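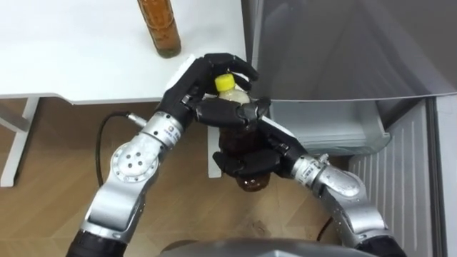

A bottle with a yellow cap, held at the end of the table.

2020-02-21

The airport in Testberg took out its fast lane for regular flyers in August, and I've now been through the new setup enough times to have an opinion about it.

The old system was simple. You paid 64 dollars a year, you filled out a form, and you got a card that let you use the short line on the left. You kept your shoes on. The card was run by a contractor called Skastik, and when their agreement with the airport ended, the lane ended with it. Cardholders got an email with two days' notice and a refund for the unused months. Mine came to 8 dollars.

Now there is one line for everyone. The airport says this is fairer, and I think that's partly true. I never liked walking past families with strollers because I had paid and they hadn't. But the background check was the point of the program, or at least that was how it was sold to us. If a check makes a traveler less of a concern, the airport should still want to know that, whoever is running the lane. If it doesn't, then we were paying for a shorter wait and somebody should have said so.

The wait itself depends on the hour. Before seven in the morning I have never stood there long. In the late afternoon, when the MacLeod commuter flights go out, the line goes past the coffee stand and up to the parking garage doors. Last week I was in it for 99 minutes and watched my flight leave the board. The airline put me on the next one without a fee.

The liquids rule is the same as before, and most of the delay I saw was people at the front finding out what they had in their bags. A sign at the entrance would help. The only one I've found is after the ID check, and by then you can't go back without losing your place.

I wrote to my city council member, since the city owns the terminal. The office sent back a form letter saying that a review is under way and the public can comment at the next meeting. It didn't give a date. I plan to go if I'm in town.

If you fly out of Testberg in the afternoon, use the Pristine garage on the north side. It costs more, but the walk is shorter and the elevator works.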